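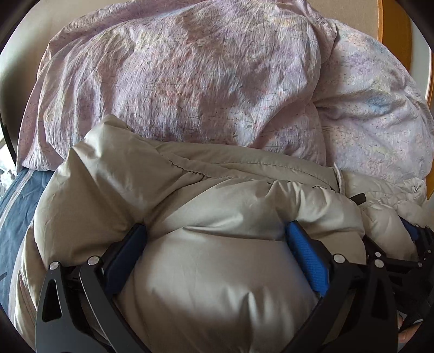
Efthymia Sotiropoulos wrote on Wednesday:

> Dear all,
> I have read the draft notice for the parish register of deaths and I am
> not content with the second paragraph. It gives my uncle's birthplace as
> Rullby. He was born in Varine and moved to Rullby at the age of 6, when
> his father took work at the Szewczyk mill. The draft also leaves out his
> second marriage altogether. Could both points be put right before the
> text goes to the printer?
> E. Sotiropoulos

Dear Ms Sotiropoulos, dear members of the list,

Thank you for your message, and please accept the condolences of the editorial office.

The birthplace was taken from the school admission book, where the clerk entered the family's address at the time of enrolment. The baptismal entry at Varine supports your account and the notice has been amended accordingly. The paragraph now reads: "He was born in Varine, the youngest of seven children, and was brought up in Rullby, where his father was employed at the Szewczyk mill."

As regards the second marriage, our rules require the written consent of the surviving spouse before her name is printed. The form may be returned by post or handed in at the Mivis reading room, which is open until 5 o'clock. Once it has been received, the sentence will be placed after the account of his military service.

Members are reminded that notices for the October issue are limited to 1,396 characters, including the list of survivors. Two families have submitted longer texts and will be contacted separately. Funeral times and requests for donations are printed in the box at the foot of the notice and do not count towards the limit.

Corrections to notices already published should be sent to me directly and not to the list.

Yours sincerely,
Aliki Zervas
Editor, Register of Deaths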